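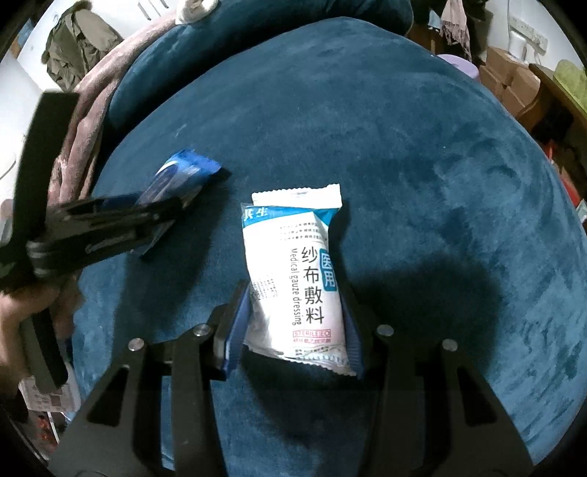 Sprechzettel: Verfallsdaten im Betriebsverbandkasten
Vortrag für Sicherheitsbeauftragte, Standort Grotgate, nach der Mittagspause

Einstieg
Kurz begrüßen, Handys leise. Frage in den Raum: Wer hat den Verbandkasten in der eigenen Abteilung zuletzt selbst aufgemacht? Melden lassen, nicht kommentieren.
Dann zum Anlass. Im April haben wir an den Standorten Grotgate und Wolde alle Kästen durchgesehen. Geprüft wurden 2.396 Einzelteile. Davon waren 2.087 in Ordnung. Der Rest war abgelaufen, beschädigt oder ohne lesbares Datum.
Zahlen einmal langsam vorlesen, sie stehen auch im Handout.

Was überhaupt ablaufen kann
Sterile Kompressen, Verbandpäckchen und Verbandtücher tragen ein Datum. Bis dahin steht der Hersteller für die Sterilität ein, solange die Verpackung unversehrt ist. Danach gehören sie nicht mehr auf eine offene Wunde.
Pflaster haben meist ebenfalls ein Datum, dort geht es auch um die Klebkraft. Dreiecktuch und Schere haben oft keines. Rettungsdecken je nach Hersteller – nachsehen.
Häufige Rückfrage: das Symbol mit der Sanduhr. Es bedeutet »verwendbar bis«. Die Fabrik mit ausgefüllter Fläche ist das Herstellungsdatum. Beides wird gern verwechselt, im April auch von uns, deshalb mussten wir in Wolde einen Flur doppelt machen.
»STERILE EO« heißt: mit Ethylenoxid sterilisiert. »STERILE R« heißt: mit Strahlung. Für den Gebrauch im Kasten macht das keinen Unterschied. Eine durchgestrichene 2 im Kreis heißt: nicht wiederverwenden.

Verpackung
Den Teil nicht kürzen, auch wenn die Zeit knapp wird.
Ein gültiges Datum nützt nichts, wenn die Naht offen ist. Siegelnähte oben und unten ansehen, nach Löchern, Knicken und Wasserflecken suchen. Päckchen nicht mit Gummiband bündeln und nicht in den Deckel quetschen. In Grotgate waren 33 Päckchen noch lange haltbar, aber eingerissen. Fast alle lagen in Kästen, die zu voll gepackt waren.
Hier die beiden Musterpäckchen herumgeben und wieder einsammeln.

Ablauf der Prüfung
Jede Abteilung prüft künftig zweimal im Jahr und zusätzlich nach jeder Entnahme. Inhalt mit der Liste im Deckel vergleichen, das früheste Datum außen auf den Aufkleber schreiben, Kasten schließen. Nachschub kommt aus dem Lager Stemer, Bestellung über das Formular im Intranet unter Stavard. Bitte keine Einzelkäufe in der Apotheke, die Abrechnung macht mehr Arbeit als der Einkauf.
Abgelaufenes kommt sofort aus dem Kasten. Für Übungen ist es gut zu gebrauchen, dann aber deutlich mit »Übung« beschriften und getrennt lagern.

Verbandbuch
Nur kurz. Jede Erste-Hilfe-Leistung wird eingetragen, auch der kleine Schnitt am Karton. Die Aufzeichnungen werden fünf Jahre aufbewahrt, vertraulich. Ein offen ausliegendes Heft ist also keine Lösung – Meldeblöcke gibt es ebenfalls in Stemer.

Fragen
Falls nach dem Auto-Verbandkasten gefragt wird: andere Norm, Merkblatt liegt am Ausgang.
Falls nach Schmerztabletten gefragt wird: gehören nicht in den Kasten.
Aufkleber für die Kästen beim Hinausgehen mitgeben, einen Bogen pro Abteilung.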